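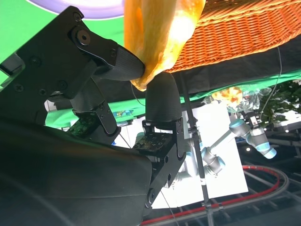
Hui-mei Liao keeps the Stulatmont cell running, and on most mornings her first job is the fingertips. "People ask about the arms. The arms are fine," she says. "The wear is in the pads." The gripper there has a rubberized tip with a fine texture, and pressing one into something soft and translucent, hard up against wicker, is tougher on the surface than it looks. She wipes the tips with a damp cloth and replaces a pair every 700 cycles.

Screws come next. Liao checks 36 of them with a small driver, working from the wrist out. "I used to do it by feel. Then a finger bracket crept on us in September, so now there's a sheet."

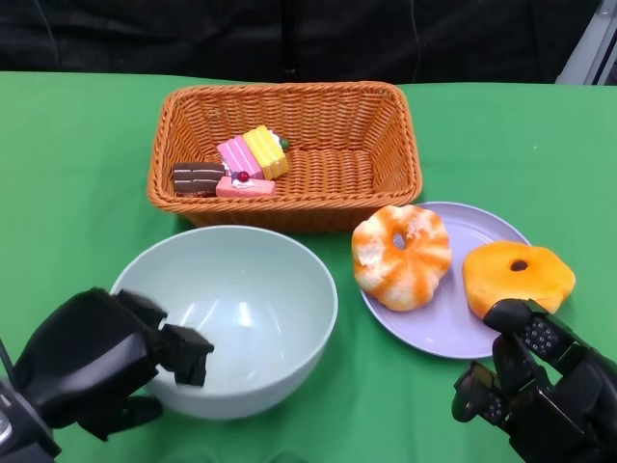
Basket, bowl and plate set out on the green cloth, with both hands over the table.

The layout matters as much as the hardware. Baskets get nudged, and cloth slides. She puts everything back to the marks on her drawing before each block of runs, then spends 30 minutes on the tactile pads, reading each one with nothing touching it. "If a pad reads pressure in the air, I stop. I don't zero it and hope."
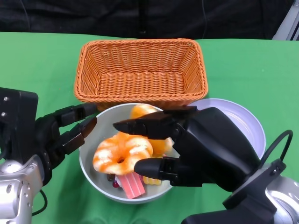 Cables are the other regular repair. Liao leaves slack at the wrist and looks at the connector whenever a hand drops out. Last winter she swapped one at the Cairns site and had the cell back in 91 minutes, most of that spent finding the right screw.

Her advice to new technicians is short. "Write down what you changed. Change one thing."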